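Opinion > Shop & Storage > The Case Against the Big Bin

The Case Against the Big Bin

6/1/26

Every few years someone rediscovers the large open container and tries to sell it back to us as a system. This spring it was Plondanum, a storage outfit whose catalog landed on my bench in March with a cover line about "freeing your parts." Inside were pages of big gray bins, no dividers, no lids, no label slots. The idea, as far as I can follow it, is that small parts are happier living together and that we waste our lives putting things in little drawers.

I don't buy it. I have worked out of big bins, in two different shops, and what I remember is leaning over.

Let me be fair to the bin first. It is cheap for what it holds. It takes abuse. You can tip a whole job into it at the end of the day and walk away, and at the end of a long day that feels like a kindness. The flared kind, with walls that slope outward, is better than the straight-sided kind, because you can get your forearm in without scraping a knuckle. I will give Plondanum that much.

What I won't give them is the word "organized," which shows up on nearly every page. A bin has one category, and the category is "in the bin." You can know for certain that the part you want is in there and still be no closer to holding it. The catalog people get around this by showing their bins with a handful of things in them, spread out so each piece can be seen from above. Well, sure. Anything works with a handful of things in it. A bathtub works.

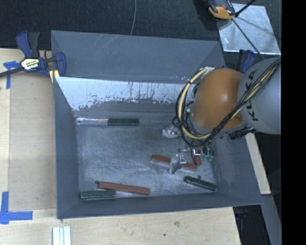

Reddish-brown bars and dark green blocks on the scuffed floor of a gray bin.

Look at how much bare floor there is between one piece and the next. I could find a green block in there with my glasses off. But nobody buys a container that size to keep a few blocks in. You buy it because you have too much stuff and not enough places, and within a season it holds everything you didn't want to decide about. Now the bars are under the blocks, the blocks are under a coil of something, and the first thing you do every morning is stir.

The scuffs interest me more than the parts do, to tell the truth. Every bin I ever used went that way on the bottom while the upper walls stayed pretty decent. I put mine down to dragging. You don't lift a part out of a deep bin, you hook it and pull it toward the side until you can get your fingers around it. Do that for a few years and the floor tells on you.

The usual answer is dividers. Jurkis sells a set for 70 dollars that is supposed to turn any big bin into a sorted one. I tried it. The panels are flat and my bin had sloping walls, so there was a wedge of open space at each end, and anything skinny slid through to the neighbor's side. I suppose you could cut your own to match the slope. At that point you have built a drawer, badly, inside a bin.

The other answer is color. Paint the long ones one shade and the short ones another, and the eye does the sorting. Gaillard pushes this hard in their shop guide, and I'll admit it does more good than the dividers did. Red-brown against gray is easy to spot. Dark green against gray is a little less easy, especially late in the afternoon. But color only tells you what a thing is once you can see it, and seeing it was the problem.

My own setup is dull. I have a rack of Keta trays, shallow ones, where nothing can be on top of anything else because there isn't room. It cost me 100 dollars secondhand and took up wall space I had been saving for something nicer. Filling it was tedious. Keeping it filled correctly is still tedious, and on bad days I skip it and leave a pile on the bench like anyone else.

I also still own a big bin. It sits by the back door and I use it for scrap and for things that are on their way out of the building, which I think is the honest job for it. If I catch myself reaching into it for something I need, I know I have gotten lazy about the trays.

The catalog went in there last week.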